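Bol Kos, la petite série de l'atelier Larby

Bon, je vous le dis tout de suite, le bol Kos est mon chouchou de la boutique. Je mange dedans matin et soir depuis l'hiver, et quand Viorica Lazarević m'a annoncé qu'elle relançait une cuisson, j'ai réservé ma part avant même de demander les couleurs (il y en a 9, je les ai toutes prises, tant pis pour mes étagères !).

C'est un bol à tout faire : soupe, riz, fromage blanc, compote. Le pied est assez large pour qu'il ne bascule pas quand on racle le fond à la cuillère, et la lèvre est arrondie, donc on peut boire le bouillon directement au bord. Moi je ne m'en prive pas. Il contient 50 cl à ras, comptez un peu moins si vous le portez jusqu'au canapé.

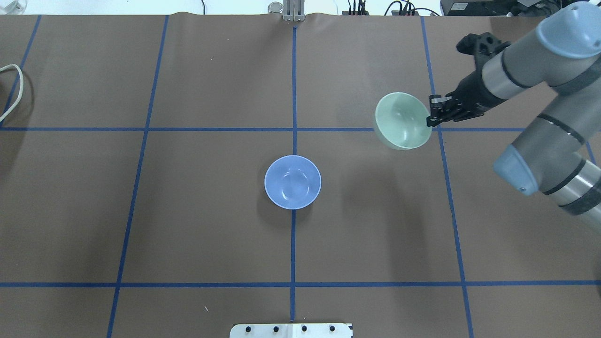 Côté couleurs, je me fais avoir à chaque fois. J'étais persuadée que le gris Bolitz partirait en premier, c'est le plus sage, il va avec tout, et j'en avais mis de côté pour Mimoza Dervishi qui refait sa vaisselle. Eh bien non, vous me réclamez tous la pervenche. Posé sur un papier brun comme celui-ci, un bol bleu pervenche clair garde toute sa douceur, et je trouve que ça donne une bonne idée de l'effet sur une table en bois ou une nappe en lin brut. Sur du blanc il paraît plus froid, je préfère prévenir. L'émail varie un peu d'une cuisson à l'autre, alors si vous complétez une série achetée en juin dernier, écrivez-moi et je chercherai le plus proche dans le stock.

Il passe au lave-vaisselle et au micro-ondes. Pas au four, en revanche, et pas de choc thermique : on ne verse pas un potage brûlant dans un bol qui sort du frigo. Azucena Ibarra a perdu le sien comme ça et m'en a voulu une bonne semaine. Pour les traces de couverts, un peu de bicarbonate sur une éponge humide et ça repart.

Le bol se vend à l'unité ou par 2. L'assiette creuse assortie, la Erham, revient bientôt, mais je n'ai pas encore de date de Viorica et je ne vais pas la harceler (enfin, pas trop).

Les envois continuent en ce moment, avec des délais plus longs que d'habitude. Chaque bol voyage dans son carton, calé avec du papier froissé. En cas de casse, envoyez-moi une photo du colis ouvert et je vous en renvoie un.

Jasmina
Fiche mise à jour : avril 2020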